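7 Sep 2024, Cundcombe, glaze shed

Opened the Asham kiln at ten. Cone had gone over nicely on the bottom shelf and stood to attention on the top one, so we still have a cold roof and all my work with the kiln wash and the new bung in July bought us very little except a tidier bung.

Tiles 1413 to 1461 all out and laid on the bench in order. Adaeze had written the numbers in iron oxide with a proper brush, and for once I can read every one. The set I did myself in the spring is still in a drawer, waiting for a handwriting expert.

The tenmoku. Lower shelf: black, breaking to rust on the ridges, what the book promises. Top shelf: brown. A school-dinner-gravy brown. Same bucket, same dip, same clay. I had been blaming the Gilludier feldspar for this since the last bag arrived, and wrote them a fairly pompous email. They replied very civilly. I now think the feldspar is fine and the shelf is the trouble, so there will have to be a second email, shorter.

Chin-lung's celadon line blend is the good news. He took the iron down in small steps and the tiles go from pond to something you would happily drink tea out of. 1438 is the one. It has a bit of crazing towards the foot, which he says is charm and I say is a fit problem. Extra silica in the next round, and we'll see who was right. He has already put 1438 in his coat pocket, so whoever is looking for it, that's where it lives.

Made up 2000 g of the tenmoku again from fresh, sieved twice. Weighed the iron on the small scales this time. The big scales have been reading high whenever the shed door is open, and the shed door doesn't shut. Have moved them to the shelf by the sink, where they can be wrong somewhere damper.

Copper red: no. Four tiles, four shades of liver. Adaeze thinks the reduction came too late and she is probably right, having said so at the time, out loud, next to the kiln. Next firing we start reducing earlier and hold back less. I've written this on the kiln card in capitals so that I can't claim I forgot.

Cervantes (the little electric one) still trips the breaker at the top end. It managed a bisque on Thursday and sulked afterwards. Element resistance measured and written inside the lid in pencil. One of them reads well off the others. Ordering a full set, as replacing a single one last year just made the neighbours jealous.

Also: somebody has washed the wax resist brushes in hot water with the slip brushes. They are all wax resist brushes now.

To do before the next firing: grind the drip off the second shelf, mix more cones packs, label the two white buckets. One is dolomite matt. The other one isn't.
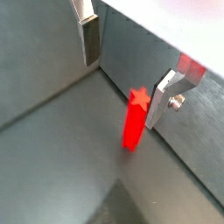

For the buckets, dip a tile from each and put both on the lower shelf of Asham, well back from the burner port. Mark the backs A and B, and write A and B on the lids first this time. Chin-lung has the key to the gas cage until Tuesday.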